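Ticket 317
Subject: Dark blues printing purple after update
Product: Virex print software, Vateo wide printer
Status: Closed (reopened once)
Priority: High
Site: Halim print room

Opened Tuesday, 7:40 am

Dark blue is coming out purple. Not a little purple. Eggplant. Started this morning, first job of the day, same file we ran last week with no trouble. Other colors look OK to me, reds fine, the greens maybe a bit flat but I wouldn't have opened a ticket for that.

Software updated itself overnight. Printer firmware did not change as far as I can tell. Material is the Larnlow matte vinyl, same as always, new roll put on yesterday afternoon. So two things changed, the roll and the update, and I can't say which one.

Have a big job waiting, all navy backgrounds, needs to be on the truck tomorrow. Please call or write back fast.

What I tried so far:
Turned printer off and on. No change.
Reprinted the file. Same purple.
Opened file on the other computer, looks correct on screen there too.
Swore at it.

Reply from support, 8:05 am

Thanks for the ticket. Couple of questions so we can split roll from software.

Is the old roll still around, even a foot or two of it? If so load it and print the same small swatch on both. Cut the swatch from the job that's failing, don't use a stock photo.

Also need a nozzle check. Print it, look at the light cyan block and the cyan block. Gaps, bent lines, missing steps, anything.

Last thing, which profile name shows in the queue window for that job? Full name please, including whatever is in parentheses.

Update from site, 8:50 am

Found the end of the old roll in the scrap bin. Printed same swatch on both. Both purple. Old roll maybe a hair less but I'm looking at it under the shop lights and I wouldn't bet on it. So not the roll.

Nozzle check: cyan is clean. Light cyan has a gap near the bottom, three or four lines gone. Ran a normal clean, gap got smaller. Ran a second one, gap came back in a diferent spot. Great.

Profile in the queue says Generic Matte (default). That is wrong. It should say Larnlow Matte, we built that one ourselves. Did not touch it.

Reply from support, 9:10 am

OK two problems then, and the profile is the bigger one.

The update rebuilds the media list. On some installs the custom entries get left in the old folder and every queue that pointed at them drops back to Generic without a warning. Generic puts a lot more magenta into the dark blues than your own profile would. Purple navy is how people usually notice.

Don't rebuild the profile yet. It should still be on the disk:

Close Virex all the way, not just the window. Check the tray by the clock.
Go to the Virex program folder, open Media, then Old.
Look for your profile. Copy it, don't move it, into Media, then Current.
Start Virex again. Open the queue settings and pick it by hand.
Reprint the swatch.

For the light cyan, stop running cleans back to back. It pulls air in. Let it sit 15 minutes, then one normal clean, then the check.

Update from site, 9:55 am

Copied it. Shows up in the list now. Picked it for queue one, reprinted. MUCH better. Navy is navy. Still a touch warm next to last week's print but I could live with it.

Nozzle check after the wait: full block, no gaps. OK you were right about the cleans.

Going to start the big job. Leave this open till I've seen a full panel please.

Update from site, 11:30 am

Problem again, different one. First full panel has faint bands across the dark area, side to side. Swatch was too small to show it. Color is good. You can't see the bands from across the room but you can from arm's length and these go on walls people stand next to.

Most of what we run for this kind of work is the same recipe. Dark blue all over, thin bright lines on top, big shapes in a lighter blue. Flat dark color shows everything. A photo background would hide this and I'd have shipped it. 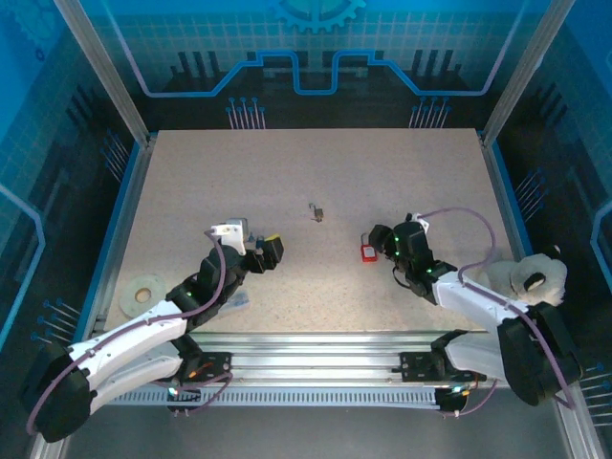 Dark blue wall panels, circuit artwork with light blue gear at top center of the rear panel

Bands are even, one every couple of inches. Doesn't matter which end of the roll. Thin lines are sharp where they cross a band so I don't think it's the head alignment but what do I know.

Reply from support, 11:50 am

Even spacing, one direction, all the way across: that's feed. The material is moving a bit too far or not far enough between passes. Dark bands mean overlap, light bands mean a gap. Which are yours?

The feed setting is stored with the media entry, same list the update messed with. Your profile came back with the copy but the feed value lives in a separate file and I should have told you to grab it too. Sorry about that.

Two ways to go. Copy the feed file from the same Old folder (same name as the profile, different ending), or run the feed test from the printer's own panel. I'd run the test. New roll, and the stored number was for the last one anyway.

Load the full roll, not a scrap piece. Weight of the roll matters. Heater on and up to temperature before you start, vinyl stretches when it's warm. Pick the row where the two blocks meet with no line between them. If it's between two rows pick the lower one and run the test again.

Update from site, 12:35 pm

Light bands. Ran the test. Was way off, picked the row second from the end. Ran again, middle row now. Printed half a panel, bands gone as far as I can see, checked it by the window and under the lamp.

Lunch. Then the rest.

Update from site, 3:20 pm

Four panels done, all look the same side by side. Fifth one is darker on the left edge. Not purple, not banded, just darker down the one side maybe a hand wide. What now.

Reply from support, 3:35 pm

Which side of the building is the printer on, and is there a window or door open near that end? Asking because one edge darker, late in a long run, is very often the heater fighting a draft. Ink sits wetter on the cold side and dries deeper.

Also check the take-up reel. If the roll is winding crooked one edge gets pulled tight.

Update from site, 3:50 pm

Building went up in 1898, everything is a draft. But yes, back door was propped for a delivery, right at that end. Closed it. Reel looks straight.

Reprinting panel five.

Update from site, 4:40 pm

Panel five good. Panel six good. Last one running. Calling it fixed, will close when the job is off the machine.

Support note, 4:45 pm

Closing as solved on customer's word. Cause: update dropped custom media entry, queue fell back to Generic. Also light cyan gap (rest and one clean), feed value lost with media entry (feed test), edge density (door).

Reopened, next morning, 8:15 am

Queue two is still on Generic. Only fixed queue one. Night shift sent a job through two and it's purple, whole thing in the bin. Is there a way to lock these so the next update doesn't do it again?

Reply from support, 8:30 am

Yes. Settings, Media, Advanced, tick "keep custom entries on update". Off by default, we've asked for that to change. Do it on every computer that has Virex, the tick doesn't travel over the network.

Then export the whole media list, File, Export, All Media, and put it on a stick or a shared drive. Export includes feed values. If this happens again you import it and skip the whole day you just had.

And yes each queue has its own media pick. Check them all. Also check saved jobs, anything saved while the queue was on Generic will still carry Generic with it when you reprint. Reopen those and pick again before sending.

Update from site, 9:20 am

Ticked on both computers. Exported. Queue two and three fixed (three was wrong as well, nobody uses it). Found a few saved jobs with Generic, changed them.

One more question while you're here. Ink limit on our profile says 100 and the Generic one says higher. Leave it alone?

Reply from support, 9:25 am

Leave it alone. Matte vinyl won't take more than that without going tacky, and dark blue is where you'd feel it first. If you want deeper navy do it in the artwork, less magenta, a little more black. Small steps, print a swatch each time.

Update from site, 9:40 am

OK leaving it. Job went out on the truck. You can close.

Status changed to Closed, 9:42 am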